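Pudon Farm and Friends animal set: my review after a few months of daily use

Posted Mar 26, 2022

I've been meaning to write this one up since before Christmas, and then the usual happened and it slid down the list behind the lunchbox post and the great welly disaster. But three of you have emailed asking whether the Pudon animals are any good, so let's get on with it.

First, what I bought. It's the bigger of the two Farm and Friends sets, which comes in a cardboard drum with a rope handle. I ordered it from Bevwood, who were quick, though the drum turned up with a dent in the lid. They offered me a bit of money back without any fuss and I took it. The animals inside were fine.

Now, my expectations were low. We've been through a lot of plastic animals in this house. The Istano ones we had before were lovely to look at, but the paint came off the noses within a fortnight and one of the sheep lost a leg (superglued, then lost again, then never found). The Duggan ones before that smelled so strongly of paint that I kept them in the shed for a week to air. So when I opened the Pudon drum the first thing I did was stick my nose in. Nothing! A faint whiff of cardboard and that was all.

The size is good. They're big enough for a small fist to grab properly and not so big that you can't get a decent herd into one basket. My youngest likes to carry two in each hand, and the eldest, who is nearly seven and claims to be far too old for all this, has been caught more than once setting up a vet's surgery under the stairs.

The pig is the favourite by a mile. She's a good strong pink with a curled ear and a proper snout, and she has been through the washing-up bowl more times than I can count. The dog is a funny one. He's brown and hefty, a sort of mastiff, and for the first week we all thought he was a lion. My brother-in-law Eoin Buckley still insists he is a lion and won't be told. There was a real argument about it over Sunday lunch and the dog was passed round the table as evidence.

I've also got to mention trays, as somebody always asks how I store things. We keep the animals in the drum but play with them out of a tray, the plastic sort with a raised rim. It gives you a pen, a pond or a stable depending on the day, and when it's time for tea the whole farm gets lifted off the table in one go.
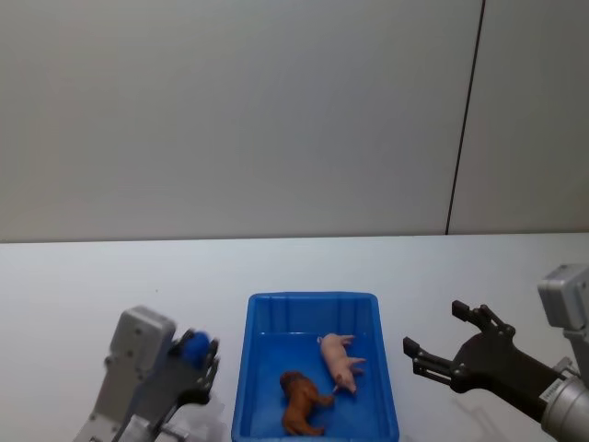 The pig and the dog (or lion, if you're Eoin) having a lie down in the blue tray.

If you're buying a tray to go with them, get one with sides that slope outwards a little. We had a straight-sided one and it was a pain to wipe out, with crumbs and glitter stuck in the corners for ever. A plain colour is nicer for games too. Blue does for water, obviously, and nobody under five minds much if the field is blue as well.

Right, the grumbles. Standing up is the big one. On a hard table most of them are all right, but put them on carpet and over they go, the pig worst of all. If your child likes long parades across the living room floor there will be shouting. Mine has got round it by announcing that it's bedtime on the farm, so everyone lies on their side anyway.

The second grumble is the mix of animals. You get a lot of sheep, and only the one dog, and I'd happily have swapped a couple of the flock for a second pig. Pudon do sell singles but the postage on a single pig is daft, so you'd want to wait and add it to something else. I'm told there are new ones coming in May, with goats, and I'll be first in the queue for those.

And the booklet is useless. It's a folded sheet with pictures of the other sets they'd like you to buy. Ours went straight in the recycling.

Cleaning is easy – warm water, a drop of washing-up liquid and an old toothbrush for round the ears. I haven't tried the dishwasher and the drum says not to. The paint on ours has held up nicely so far, with one small scuff on the dog's back leg that I think came from being dropped down the front step.

Would I buy them again? Yes, and I already have, for my niece's birthday. Four stars from me, with one knocked off for all the falling over. If anyone has found a way to make the pig stand up on carpet, please put it in the comments!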